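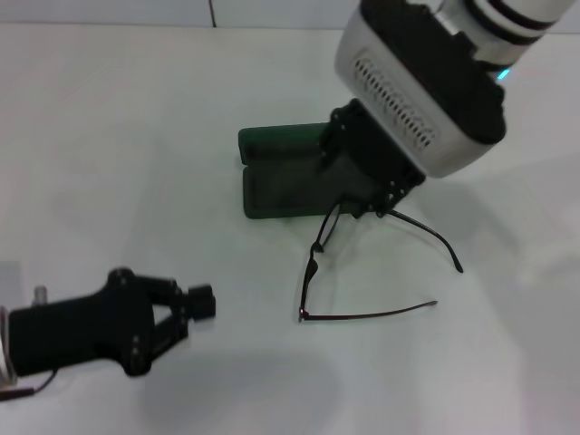 In our project we wanted to know how many times a person must show a task to a two-arm robot before the robot can repeat it alone. The task is called Pedgate in our files, and it means to put a pair of glasses in a case and close the case. I selected it because it looks easy for a human and it is difficult for two grippers. The green case has a hinge, so one gripper has to be at the case while the other one comes from the left side to the glasses. The frames are thin and black, and on the white table the temple arms look like two lines with a shadow next to them, which made depth hard to judge for the operator.

Showing the task

We tried two ways. In the first way, the operator holds the arms by hand and moves them through the task. In the second way, the operator sits at a desk and moves the arms by remote control with our program Cedora. I recorded 50 demonstrations by hand and Vilhjálmur Ketilsson recorded 40 by remote control during July. Before each recording we put the glasses in a new position in front of the case.

By hand was faster to learn. But one person has only two hands, and to open a gripper we needed a third one for the button, so the movements have small stops in them. The remote control recordings are smoother after the first day of practice. Vilhjálmur found that it is better to hold the case at one end first and touch the glasses later, and I changed my own order after I watched his files.

Problems

The case moved on the table when the upper shell was pushed. We solved this by lowering the right gripper more slowly. Also 3 recordings had to be deleted because the left cable was caught under the gripper body.

What is left

The training on the Flusach computer is not finished, so I cannot give a success rate in this report. The recordings are in the shared folder, with a text file about the start positions.

Report handed in 16 Aug 2020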